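Wrist camera diary: the grasp planner, version 11

Hello again! I've been rewriting the bit of our software that decides where the fingers should go, and Kanini Lema has been nagging me to put something up, so this is the gallery page for it. The whole planner is called Clikico (Oranuch's name, I lost the vote) and it takes the wrist view, guesses at edges and handles, then hands the arm a short list of poses to try.

Rails are my favourite test at the moment. They're long, thin and a bit shiny, and the old depth filter hated them – it would smooth a rail straight into the panel behind it and then plan happily through the lot.

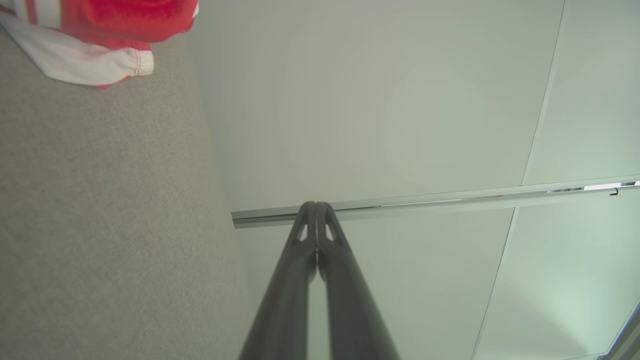

So the new filter keeps any straight edge longer than 18 pixels, even when the depth readings either side of it look like rubbish. Bright reflections on metal still upset it, and Duangjai Nakpan has a branch that masks them out before planning. I haven't merged it yet (sorry, Duangjai!) as it slows the loop down to 8 updates a second and I'd like to get it nearer 60.

Next job is the replay tool, so we can step through a bad plan without running the arm again. I want that done well before December. More pictures when I've tidied the logs.

Updated 23/08/2026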